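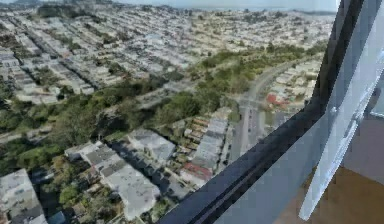
4.2 Running the simulator station on an open day

Follow these steps when the Vuvbridge station is used for public demonstrations. They assume the software is installed and the Guster control box is connected.

1. Switch on the control box and wait for the steady green light.

2. Start the viewer and choose Plurmont from the scene list. Loading is slower the first time - leave the window alone until the menu comes back.

3. Open Network and check that the port is set to 1648.

4. Press Home. The simulated arm moves to its rest position, whichever way the view is facing.

5. Load demonstration 398 and run it once at half speed before visitors come in.

6. Let in no more than four visitors at a time. Give one of them the hand controller and ask the others to stand behind the yellow line.

Note: The view can be turned freely with the right stick. To bring it back to the work table, press Reset View. This does not stop a running demonstration.

Caution: If a real arm is connected, set the Link switch to OFF before step 4. With Link on, the real arm copies every move made on screen.

7. Between groups, press Home again and wipe the hand controller.

If the viewer stops responding, see section 4.4.

Czerwiński station guide, revised 2026-01-17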